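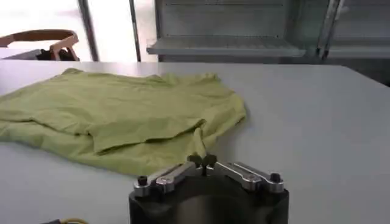 딜티스 작업 노트 / 2019년 1월 5일

공유 40 댓글 2

어제 늦게까지 연두색 티셔츠를 붙잡고 있다가 오늘 아침에 다시 이어서 했다. 결론부터 적어 두면 아직 못 갠다. 그런데 잡는 건 된다! 8월에 처음 천을 올려놓고 돌렸을 때는 손가락이 천 위를 쓱 미끄러지기만 해서 다들 말없이 화면만 보고 있었는데, 그때 생각하면 지금은 정말 다른 기계 같다.

오늘 하려던 일은 구겨진 티셔츠에서 자락 하나를 골라 집고, 들어 올리고, 펼쳐서 다시 내려놓는 데까지. 개는 건 그다음 문제다. 손이 한 쪽뿐인 로봇으로 옷을 갠다는 게 애초에 무리 아니냐고 알룬이 계속 그러는데(알룬 와곤, 기구 쪽 담당), 나도 반쯤은 동의한다. 사람도 한 손으로 티셔츠를 개 보라고 하면 턱이나 배를 쓴다. 나는 점심 먹고 직접 해 봤다. 턱 없이는 정말 어렵다. 그래도 테이블을 두 번째 손이라고 생각하면 꽤 많은 게 된다. 끌어당기면서 마찰로 펴고, 모서리를 들어 반대쪽으로 넘기고, 내려놓으면서 손가락 바깥면으로 눌러 주고. 이걸 말로 쓰면 한 줄인데 코드로는 지금 석 달째다.

집기부터.

천을 집을 때 제일 중요한 건 손가락 끝이 테이블에 얼마나 가까이 가느냐다. 너무 높으면 허공을 집고 너무 낮으면 테이블을 긁으면서 보호 정지가 걸린다. 티셔츠 한 겹은 얇아서 그 사이의 여유가 거의 없다. 팔 위치 정밀도만 믿고 내려가던 방식은 이제 완전히 버렸다. 지금은 천천히 내려가다가 닿는 느낌이 오면 멈추고, 아주 조금 물러난 다음, 손가락을 닫으면서 동시에 살짝 내려가게 했다. 닫으면서 내려가는 이 동작은 티메아가 제안했다. 우리 그리퍼는 링크 구조라서 닫힐 때 손가락 끝이 완전한 직선으로 움직이지 않고 호를 그리는데, 그 호만큼 손목을 보정해 주지 않으면 마지막 순간에 끝이 천에서 떠 버린다. 여태 우리는 그걸 마찰 문제라고 생각해서 손가락 끝 고무만 줄기차게 바꾸고 있었다. 고무 값이 아깝다. 티메아 만세.

보정 넣고 나서 집기 성공이 눈에 띄게 늘었다. 8월부터 쌓인 집기 시도가 전부 1,097번인데, 그중 보정을 넣고 돌린 게 119번이다. 성공률 숫자는 탈하가 기준을 다시 정하자고 해서 여기엔 안 적는다. "집었다"의 기준이 사람마다 다르다. 나는 천이 테이블에서 떨어지면 집은 걸로 쳤고, 탈하는 들어 올린 뒤 옆으로 옮기는 동안 안 놓쳐야 집은 거라고 한다. 탈하 말이 맞는 것 같다. 세탁물을 들었다가 놓치는 집안일 도우미는 별로 도움이 안 되니까. 로그는 다 남아 있으니 기준만 정해지면 다시 돌리면 된다.

어디를 집을 것인가.

이게 진짜 재밌는 부분이다. 구겨진 티셔츠는 매번 다르게 생겼다. 어제 좋았던 자리가 오늘은 접힌 자락 밑에 들어가 있다. 지금 쓰는 방법은 손목 카메라로 천 영역을 뽑고, 바깥 윤곽에서 뾰족하게 튀어나온 데를 후보로 삼고, 그중 손가락이 들어가기 좋은 방향을 고르는 것. 단순하다. 단순한데 잘 된다! 천이 뭉쳐서 튀어나온 끝부분은 대체로 잡기 쉽다. 두께가 있어서 손가락이 물 게 있다.

문제는 잡기 쉬운 곳과 잡아서 좋은 곳이 다르다는 점이다. 뭉친 끝을 잡고 들면 티셔츠 전체가 그냥 뭉친 채로 따라 올라온다. 펴지려면 소매 끝이나 밑단 모서리 같은 진짜 모서리를 잡아야 하는데, 그게 어디 있는지 아는 건 또 다른 일이다. 옷깃 쪽은 천이 물결치듯 주름져서 윤곽만 보면 모서리가 잔뜩 있는 것처럼 나온다. 가짜 후보가 제일 많이 나오는 데가 거기다. 접혀서 위에 올라온 자락도 골치인데, 그림자가 생기니까 거기를 천의 경계라고 착각한다. 천 위에 천이 있는 걸 어떻게 알려 줄까? 히나는 깊이 값으로 하자고 하고, 나는 몇 번 툭툭 건드려 보면서 알아내는 쪽에 마음이 간다. 사람도 빨래를 집기 전에 한 번 털지 않나. 보는 것보다 터는 게 빠르다.

그래서 오후에는 털기를 해 봤다.

털기 결과: 무섭다. 팔을 빨리 움직이면 천이 펼쳐지긴 하는데, 펼쳐지는 방향이 매번 달라서 한 번은 티셔츠가 팔 관절에 감겼다. 속도를 40퍼센트로 낮추니까 이번에는 털리는 게 아니라 그냥 우아하게 흔들린다. 빨래가 왈츠를 춘다. 영상은 공유 폴더에 올려놨으니 꼭 보시길. 중간 속도에서 손목만 짧게 꺾는 게 가능성이 있어 보인다. 팔 전체를 쓰지 않으니까 감길 일도 적다. 레이프가 손목 축 가속 한계를 어디까지 올려도 되는지 확인해 주기로 했다. 그 전까지는 빠른 털기 금지. 나부터 지키겠음.
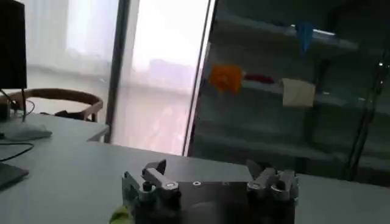 털기보다 끌기가 먼저일지도 모르겠다는 생각도 했다. 자락을 집은 채로 들지 않고 테이블 위에서 낮게 바깥으로 당기면 주름이 꽤 펴진다. 동작이 느려도 되고 감길 위험도 없다. 대신 천 전체가 같이 끌려오는 경우가 많다. 우리 테이블은 표면이 매끈해서 천이 너무 잘 미끄러진다. 알룬은 미끄럼 방지 매트를 깔면 바로 해결된다고 하고, 나는 그러면 매트가 있어야만 일하는 로봇이 되지 않느냐고 버티는 중이다. 집에 있는 식탁이나 침대 위에서도 되어야 의미가 있지. 침대 위는 또 반대로 너무 안 미끄러지겠지만. 일단 매트 있는 조건과 없는 조건을 둘 다 해 보고 나서 싸우기로 했다.

조명 이야기도 적어 둔다. 창 쪽에서 들어오는 낮 빛이 세서 카메라 자동 노출이 자꾸 흔들린다. 손목이 창 쪽을 향하면 화면 위쪽이 하얗게 날아가고, 테이블 쪽으로 숙이면 한참 있다가 돌아온다. 이 "한참" 사이에 천 영역 추출이 돌면 엉뚱한 윤곽이 나온다. 천 색이 밝아서 테이블과 잘 구분되는 덕에 그나마 버티고 있고, 회색 수건으로 바꾸면 바로 무너질 거라고 본다. 노출을 고정하고 테이블 기준으로 맞추는 게 첫 번째, 배경이 들어오는 윗부분은 아예 잘라 내는 게 두 번째. 커튼을 더 두꺼운 걸로 바꾸자는 의견도 있었지만 나는 반대한다. 보통 집은 창이 있고 해가 든다. 해가 들어도 되는 로봇이 되어야 한다!

케이블은 아직 마음에 안 든다. 손목을 크게 돌리면 선이 당겨지는 소리가 난다. 배선 정리는 레이프 몫으로 되어 있는데 레이프가 이번 주 내내 카르콘 쪽 일로 바빴으니 내가 임시로 묶어 놓겠다. 묶은 자리에 테이프로 이름 써 둠.

카르콘 얘기가 나와서. 그쪽 현장에서는 천이 아니고 작은 금속 부품을 상자에서 꺼내 지그에 올리는 일을 한다. 레이프 말로는 그쪽은 거의 다 왔다고 한다. 부품은 모양이 안 변하니까 한 번 맞춰 놓으면 계속 맞는다. 사람이 옆에서 가끔 엉킨 걸 풀어 주는 정도. 그 얘기를 들으면서 부러웠다가, 금방 또 우리 일이 더 재밌다고 생각했다. 티셔츠는 볼 때마다 처음 보는 물건이다. 작업장 일은 조건을 사람이 깔아 줄 수 있고, 집안일은 조건을 집이 깔아 준다. 나는 이 차이가 거의 전부라고 생각하는데 탈하는 비용이 더 큰 차이라고 한다. 이 얘기는 따로 길게 해야 함.

그래서 지금 시점에서 기계가 할 수 있는 집안일이 뭐냐고 히나가 점심때 물었고, 각자 답이 달랐다. 받아 적은 대로 옮긴다.

히나 자토이: 바닥 청소는 이미 된다고 쳐도 되고, 다음은 물건 치우기일 것. 바닥에 떨어진 걸 주워서 통에 넣는 일. 정확히 놓을 필요가 없으니까 제일 먼저 쓸 만해진다.

탈하 가우리: 식기 정리. 그릇은 딱딱하고 종류가 정해져 있다. 다만 하나만 깨도 신뢰가 끝난다.

알룬: 아무것도 아직. 십 년 뒤에 다시 물어보라고 함. (그러면서 오후 내내 제일 열심히 티셔츠를 올려 줬다.)

티메아 파르카스: 빨래를 개는 것보다 세탁기에서 꺼내는 게 먼저. 꺼낼 때는 어디를 잡아도 되니까.

나는 티메아 말을 듣고 한참 멍했다. 맞다, 어디를 잡아도 되는 일이면 지금 우리 실력으로 이미 할 수 있다! 구겨진 천을 집어서 옆 통으로 옮기는 것만 놓고 보면 오늘 오전에 한 게 그거다. 개기만 바라보느라 우리가 이미 가진 걸 못 보고 있었다. 시연을 한다면 이쪽으로 먼저 하고 싶다. 통에서 통으로, 또는 테이블에서 통으로. 여러 장이 엉켜 있을 때 한 장만 집는 게 새로운 난관이 될 텐데, 두 장이 딸려 와도 결국 다 옮겨지기만 하면 되니까 기준이 훨씬 너그럽다.

알로라(계획 소프트웨어) 관련 메모. 새 버전으로 올린 뒤로 경로 계산이 가끔 이상하게 돌아간다. 바로 위로 들면 되는 걸 팔을 옆으로 빙 돌려서 든다. 천을 든 채로 그러면 천이 테이블 모서리에 걸린다. 들어 올리는 구간은 직선으로 강제해 두었고 지금은 괜찮다. 설정은 내 브랜치에만 있으니까 다른 사람은 아직 당겨 가지 말 것. 이름 규칙도 아직 엉망이다.

손가락 끝은 지금 끼운 검은 걸로 계속 간다. 루지에로에서 샘플로 더 부드러운 재질을 보내 준다고 했는데, 호 보정 전에 한 비교는 다 의미가 없어졌으니 받으면 처음부터 다시 비교해야 한다. 부드러우면 천은 잘 물겠지만 놓을 때 천이 붙어 올라오는 문제가 있을 수 있다. 지금 것도 가끔 그런다. 놓으라고 했는데 안 놓고 자락을 끝에 달고 올라간다. 손가락을 여는 순간 살짝 옆으로 흔들어 주면 떨어지는데, 흔드는 폭은 아직 감으로 정한 값이다.

실패 중에 기억해 둘 것들, 순서 없이.

집었다고 판단했는데 빈손인 경우. 손가락이 다 닫혔는지로 판단하는데 천 한 겹은 너무 얇아서 다 닫힌 거랑 구분이 안 된다. 모터 전류도 봤지만 차이가 잡음에 묻힌다. 들어 올린 다음 카메라로 손끝 밑에 천 색이 있는지 보는 게 지금으로선 제일 믿을 만하다. 좀 허무하지만 잘 맞는다.

두 겹을 같이 집는 경우. 펴려고 드는데 접힌 채로 올라온다. 손끝을 살짝 비비듯이 움직이면 한 겹이 빠진다는 논문을 히나가 찾아 왔다. 우리 손가락은 평행으로 닫히기만 해서 비비는 동작이 안 되지만, 테이블에 댄 채로 손목을 흔들면 비슷한 효과가 날 수도. 해 보고 싶다. 아주 많이 해 보고 싶다.

손이 천을 가리는 경우. 손목 카메라라서 정작 집는 순간에는 손가락과 링크가 가운데를 차지하고 있다. 마지막 구간은 어차피 감각으로 내려가니까 당장은 괜찮은데, 집고 나서 뭐가 어떻게 됐는지 보려면 밖에서 보는 카메라가 하나 더 있으면 좋겠다. 예산 얘기는 탈하에게.

내일 할 것: 노출 고정, 매트 비교 준비, 옮기기 과제용 통 구하기. 티셔츠 말고 다른 천도 섞어 볼 것. 양말은 내가 집에서 가져온다. 수건은 알룬이 가져온다고 했는데 색은 아무거나 괜찮다고 답해 버렸다. 회색만 아니면 좋겠다.

댓글 2

히나: 양말은 짝 맞추기까지 시키는 거 아니죠? 저 그거 시작하면 진짜 못 멈춰요. 깊이 값 비교는 제가 모레까지 해서 밑에 붙여 놓을게요.

레이프 케틸손: 손목 축은 지금보다 조금 더 올려도 됩니다. 숫자는 설정 파일에 적어 놨어요. 케이블 다시 묶기 전에는 돌리지 마세요. 왈츠 영상 잘 봤습니다.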